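Stand: Januar, nachmittags schnell zusammengeschrieben. Wird noch ergänzt.

# Urkside - Bilder aus der Werkstatt Grenau

Kurz für alle, die neu dazukommen: Urkside ist unsere Ecke für alte Bürorechner. Tower aufmachen, Teile raus, Teile rein, testen, weitergeben. Die letzte Ladung kam von Stamatopoulos, 86 Stück auf Paletten, fast alles Desktops aus dem Büro. Davon sind 48 durch. Rest steht im Flur und wartet, bitte nicht noch was obendrauf stellen.

Diesmal nur eine kleine Galerie, für mehr war keine Zeit. Thema ist der Umbau am offenen Gehäuse: Prozessor, Speicher, Festplatte. Also die drei Sachen, nach denen am meisten gefragt wird.

## Vorher noch das Wichtigste

- Rechner vom Strom, Knopf nochmal drücken, dann erst aufmachen.
- Immer hinlegen, offene Seite nach oben. Im Stehen fummelt man nur und die Schrauben fallen sonstwohin.
- Ausgebaute Teile in die graue Ablage. Nicht daneben, nicht aufs Netzteil.
- Prozessor nur an den Kanten anfassen! Goldkontakte im Sockel gar nicht. Wir haben letztes Jahr zwei Boards wegen verbogener Pins weggeschmissen, reicht.
- Speicher senkrecht ansetzen, Kerbe prüfen, dann drücken. Wenns klemmt: falschrum.
- Festplatte bleibt im blauen Rahmen. Der Rahmen ist schnell weg und Ersatz kostet Nerven.
- Kabel vor dem Ausstecken merken oder mit dem Handy festhalten.

Passende Ersatzteile gibts über Homatent, Liste hängt an der Tür. Budget für dieses Jahr 1.250 Euro, davon ist gut die Hälfte noch da. Bestellt wird gesammelt, einmal im Monat. Speicher bitte nur paarweise eintragen, sonst passt es nachher wieder nich.

Noch eine Sache zu den Bildern: Reihenfolge ist egal, nicht als Anleitung lesen. Einfach durchschauen und mit dem eigenen Gerät vergleichen. Bei den meisten Modellen aus der Ladung sieht es ähnlich aus, ein paar haben das Laufwerk woanders.

## Bilder

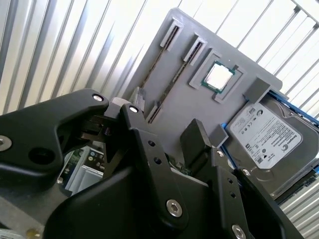 Die Ablage von Nahem. Prozessor im quadratischen Rahmen, rechts die Seagate im blauen Träger, dazwischen bleibt Luft zum Greifen.
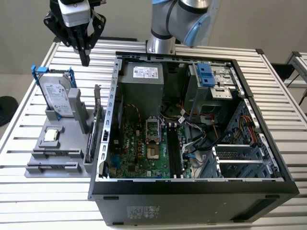

Tower offen, Sockel leer und der Bügel hochgeklappt. Teile links auf der Ablage - CPU flach, Platte hochkant.

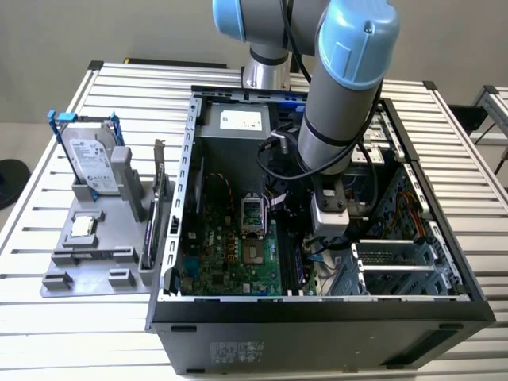 Prozessor im Sockel. Festplatte noch links im Halter, oben im Gehäuse das Netzteil.
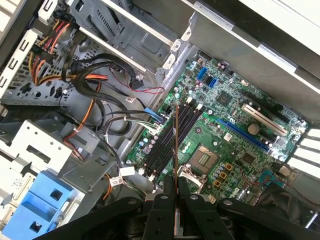
Riegel hochkant über den Speicherbänken. Auf dem Board auch gut zu sehen: die Knopfzelle, zwischen dem blauen und dem weißen Steckplatz.

## Was noch fehlt

- Bilder vom Lüfterausbau. Kommt, wenn mal jemand Zeit hat.
- Knopfzellen: etwa 4 Rechner aus der Ladung vergessen dauernd die Uhrzeit, stehen extra, gelber Zettel dran. Zellen sind bestellt.
- Wärmeleitpaste ist fast alle. Erbsengroß reicht, wirklich. Die letzte Tube war nach zwei Wochen leer.
- Fertige Geräte bitte eintragen, bevor sie ins Regal wandern. Nummer, Speicher, Plattengröße, Test ok ja/nein. Ohne Eintrag gehen sie nicht raus.
- Schraubenschalen waren gestern wieder gemischt. Gehäuse links, Laufwerke rechts, steht auch draufgeschreiben.

Eigene Fotos gern in den Ordner Urkside auf dem Werkstattrechner legen, Querformat, ich sortiere dann durch.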